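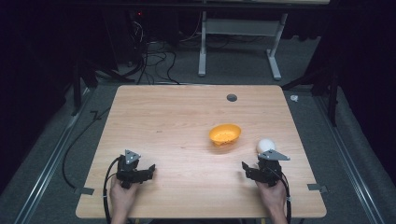

Neues vom Tisch

Seit November steht er nun im Gruppenraum, der neue Holztisch, und er hat bereits mehr Meinungen auf sich gezogen als Kaffeetassen. Zur Erinnerung: Zur Wahl standen das Modell Odera in Weiß und das Modell Zorska mit Holzmaserung. Die Abstimmung endete mit 16 zu 3 Stimmen für die Maserung. Die drei Unterlegenen weisen seither gern darauf hin, dass man auf Weiß die Krümel besser sähe. Genau deshalb haben die anderen dagegen gestimmt.

Bezahlt haben wir bei Takport 525 Euro, Lieferung bis zur Haustür. Von der Haustür bis in den Raum war es dann noch ein längerer Nachmittag.

Nachgefragt wurde wiederholt, was es mit dem kleinen runden Loch in der Platte auf sich hat. Es ist eine Kabeldurchführung. Es ist kein Aschenbecher, kein Stifthalter und auch kein Ziel für Bälle - dafür gibt es das orangefarbene Schälchen. 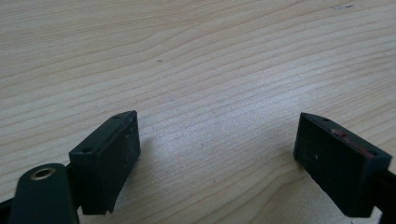
Helle Streifen, dunklere Streifen: die Maserung aus der Nähe.

Zur Pflege: feucht abwischen, trocken nachwischen, fertig. Wer es feierlicher mag, findet im Schrank eine Flasche Dirnolent. Bitte sparsam verwenden, ein Teelöffel reicht für die ganze Platte, und danach 20 Minuten nichts abstellen. Auch keine Ellbogen.

Der alte Tisch wartet noch im Flur auf Abholung. Er wackelt, aber mit Charakter. Wer ihn haben möchte, meldet sich bis Donnerstag im Büro und bringt am besten gleich jemanden zum Tragen mit.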